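Keeping the Kitchen Table: Shared Meals in Three Households
Student project report, Food and Community unit
Urszula Stępień
2025-11-29

3. How I went about it

I had planned to interview a good many more people than I ended up with, but my supervisor talked me down to three households, and I'm very glad she did, as the talks ran long (and usually came with soup). The families all live in Latby, within a short walk of the old Zawadzka bakery, and two of them had known each other for years before I came knocking. I asked each household to keep a meal diary for eight weeks, jotting down who ate together, where they sat and whether the television was on. The diaries came back with gravy on them, which I took as a good sign.

Altogether the diaries recorded 252 evening meals. I also spent a lovely afternoon in the Skosstead local history room, reading a recipe booklet put out by the parish in the years when nearly every house on the hill had a lodger or two to feed. Its advice on seating is very firm. Children went along the wall, and the person serving always sat closest to the stove.

4. The table itself

I hadn't meant to write much about furniture, but everyone I spoke to wanted to talk about theirs. The grandmother in the second household told me her table had come up the hill on a neighbour's cart, and that she would sooner part with the house. Pale timber was the favourite by a long way, and people gave me all sorts of reasons, from how it brightens up a dark kitchen to how it forgives a scratch.

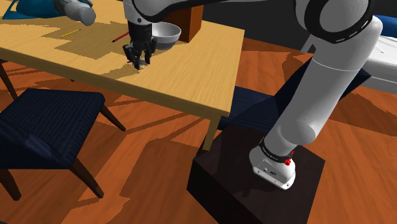

Figure 2. A light wooden table, computer-rendered.

In the first household the table was also the homework desk, the sewing bench and the place where bills were opened, so it had to be cleared before anybody could eat. The father reckoned that the clearing was when the family did most of its talking. I went back through my notes after he said it, and the same thing had come up in the other two homes, only I hadn't marked it down as important at the time.

5. What changed in December

My second round of visits will fall in December, when all three families expect relatives to stay. I would like to see whether the seating habits hold up once there are folding chairs in the hallway and cousins eating on the stairs.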